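2 min read

We are looking for a play table helper at Dukell, our little toy library in Jastthorpe, to start in December. It's 3 mornings a week, and most of it is spent with the wooden shapes – setting them out on their board, sitting with the children while they sort and stack, and gathering them up again before lunch. 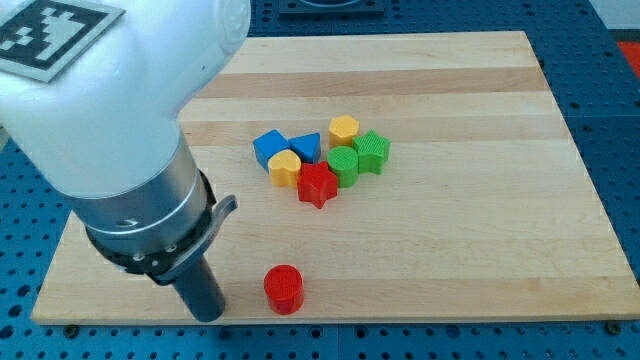 You don't need a certificate for any of this. Patience helps, and so does being happy to hear what a heart or a star is supposed to be today (last week the star was a hedgehog, and very cross). Nhung Ông will show you where everything lives and how we like the blocks wiped down.

To apply, write a few lines to Vinh Hoàng by October 5, 2026 and tell us what you loved playing with when you were small.

Comments

Phùng: Is there parking nearby?

Marnie: I did this for 2 years and still miss it!

Contact Dukell | © Dukell Toy Library | Back to top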